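Consensus estimate

A consensus estimate is a figure that combines the forecasts of several securities analysts for one company. It is most often given for earnings per share and for revenue, and it covers a fixed period, usually the next quarter or the next fiscal year. Newspapers and trading websites compare the reported result with this figure, and they say that the company "beat" or "missed" expectations.

Calculation

The usual method is the simple mean of all forecasts that are still valid on the day of calculation. Some data providers prefer the median, because one extreme forecast can move the mean a lot when the group is small. For a large company the group may contain 40 analysts. For a small company it may contain only 2, and in such a case many investors do not consider the number to be a real consensus.

Providers do not all apply the same rules. One may remove a forecast which is older than a certain number of days, while another keeps it until the analyst replaces it. The treatment of one-time costs, such as a factory closing or a legal settlement, is also different from provider to provider. For this reason two consensus figures for the same company can be different on the same morning.

Price target consensus

A related figure is the average price target. The price target is the level at which the analyst expects the stock to trade, normally in 12 months. It depends on the earnings forecast and on the multiple that the analyst finds suitable for the industry. Price targets are changed more often after the stock has already moved, and this has brought much criticism to the practice.

Coverage by sector
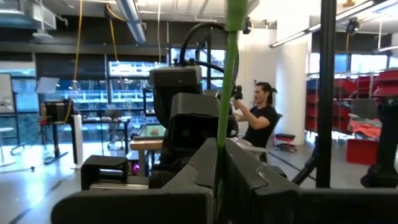
Industrial automation is a sector where the forecasts of analysts are often far from each other. A company in this group may sell complete arms, single parts, or only software, and the orders can come in a few large contracts which are difficult to place in the correct quarter. The product range is wide as well: a two-finger gripper with long black fingers, able to hold a narrow green strip between the tips, belongs to the same analyst's list as welding lines and warehouse systems. The spread between the highest and the lowest forecast is therefore large, and the average gives less information than it does for a water utility or a supermarket chain.

In sectors with regulated prices the spread is normally small. Banks are in the middle, as their results depend strongly on interest rates and on provisions for bad loans.

Revisions

An analyst can change a forecast at any time. A series of changes in one direction is called a revision trend. Some investors follow the trend more closely than the level, with the argument that analysts adjust slowly and that the first cut is often followed by others. In the weeks before a report, companies sometimes give guidance which is lower than their own internal plan. The consensus then falls, and the final result looks better in comparison.

Ostonside, a research service for private investors, publishes the number of upward and downward revisions next to each estimate. Its competitor Minon shows only the average and the date of the last change.

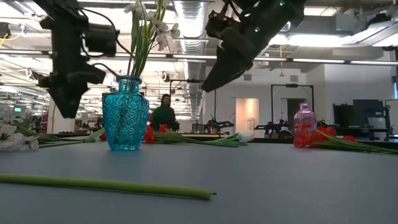
The effect of a revision on the stock price depends also on who makes it. A change by an analyst with a good record in the sector usually has more influence than the same change by a newcomer, although both have equal weight in a simple mean. Weighted averages try to correct this, but they require a judgment about past accuracy, and that judgment can become old very quickly.

Criticism

The most frequent criticism is that analysts stay close to each other. A forecast far from the group is a risk for the career of its author, while a mistake shared with the group is easily forgiven. Areeba Minhas has named this "the comfort of the middle" in her writing on equity research. She compared 13 quarters of forecasts for Pylypenko, a maker of machine parts, and found that the range became narrower before each report even when no new information was published.

See also

Earnings guidance
Earnings surprise
Price target
Whisper number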